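Treloar Building, ground and second floor: fire door and exit route check, October

Route walked from the loading side to the front lobby, starting at 7:15 in the morning. Comments are mine. "OK" means I tried it myself, and a signature on last month's sheet does not count.

1. Front lobby doors
OK. Both leaves swing out freely. The mat still curls at one corner and was marked "replaced" on the last sheet. It is the same mat, with the same coffee stain.

2. Exit signs, ground floor
14 signs, all lit on mains power. On the test button 2 of them went dark: the one by the mail shelves and the one over the rear stair. The Fasine maintenance log says all batteries were renewed in spring. I would like to see the invoice.

3. Rear stair door
FAIL. Does not latch unless pushed. The closer has been adjusted so many times that the screw head is chewed up. Somebody wrote "fixed" on the frame in pencil. Replace the closer, do not adjust it again.

4. Corridor width, ground floor
OK today. I have my doubts about tomorrow. Ollalwood deliveries get stacked along the left wall and the tape line on the floor is treated as a suggestion. Pallets had been moved shortly before I came through, judging by the drag marks.

5. Extinguishers
Gauges in the green on every unit I could reach. One bracket outside the kitchen is loose in the drywall. Tags are current, although the same initials in the same pen for six months running looks to me like one sitting at a desk.

6. Workrooms, second floor
Looked in from the door and walked the exit path. Path clear, door closes and latches. Ceiling tile by the vent is still missing, so smoke has a way into the void. Reported twice already.
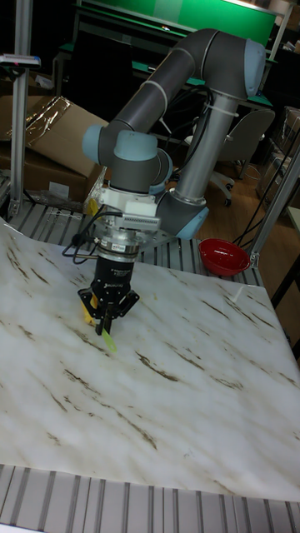
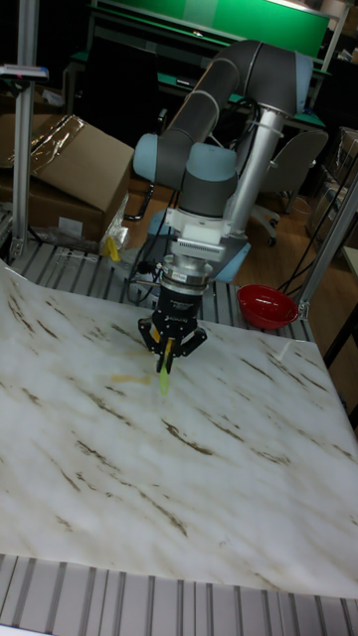
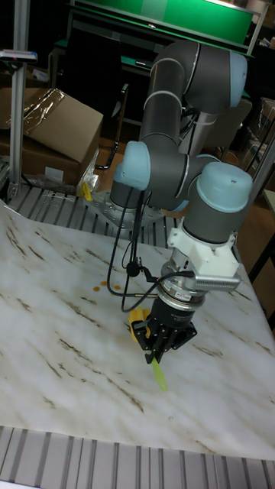

Robot arm and marble-patterned tabletop, second floor.

7. Second floor corridor doors, held open by magnets
Both released when the panel was put in test. One took long enough that I had started walking toward it. The supplier, Grirnari, calls this "within tolerance" and has not told us what the tolerance is. Marked as PASS WITH COMMENT until they put a number in writing.

8. Emergency lighting, stairs
Held for 35 minutes, then I stopped the test. The sheet asks for a full-length discharge once a year and I can't find one on record. Ticks in a box, yes. Start and finish times, no.

9. Alarm sounders
Audible everywhere except the second floor restroom with the fan running. I was told people "would notice." I stood in there and I didn't.

10. Assembly point
Sign is present, behind a hedge. Cut the hedge or move the sign.

Still open from last time: items 1, 3 and the ceiling tile in 6. Please don't close any of them on this sheet without a photo of the finished work and the name of whoever did it. Next walk is in November, same start time.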